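December 21, 2023 – shared shop, Zullville, bay 3

Trundivar build, two-arm table. Short day, writing this up fast before I forget it.

Left arm homing first. Still drifts after a cold start. Re-ran the zero routine 20 times, logged all of them, Ruan has the file. Spread looks better with the new coupling but I don't trust joint 4 yet. Daranee thinks its the set screw again. Probably is. Loctite next time, the blue one.

Took the overhead bar down a notch in software so the wrist can't swing past vertical near the cup. Cup and tray stay on the table for the pick test, same as the other day.
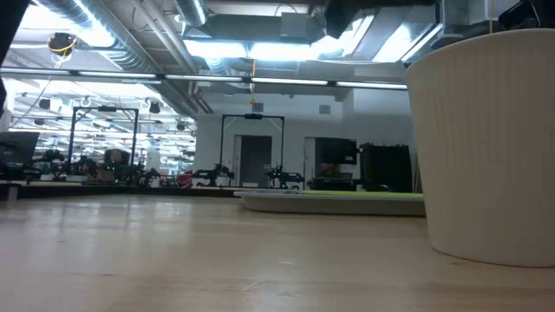

Do we need to re-zero both arms after moving the tray?
Only if the table itself gets bumped. The tray position is in the task file, the arm zero isn't touched by it. Change the tray offset and go.

Finger pads: the Hemico ones are too slick for the wooden handle. Slides when the wrist tips. Dwynwen cut a set from the rubber sheet, not fitted yet. Torque limit stays where it was untill those are on.

Wrist cable. Chafing at the second clip, re-routed with more slack and 3 new ties. Check after every session please, dont wait for the camera to drop out.

Then slow approach runs toward the tray at quarter speed, fingers open. Handle pointing left, I want the grip in the middle of it and well away from the shank. 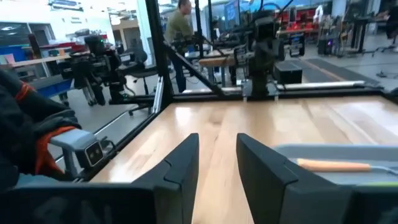
Dineo Radebe

Approach height still too low coming in from the left, raised it in the config and commited. Order number for the spare driver board is 1936, Keabetswe picks it up.

To do:
fit rubber pads
set screw, joint 4
second clip – find one without the sharp edge
ask Ruan re the log format, columns are swapped in the last few runs

Estop tested at start and end. Power off at the strip, key back on the hook.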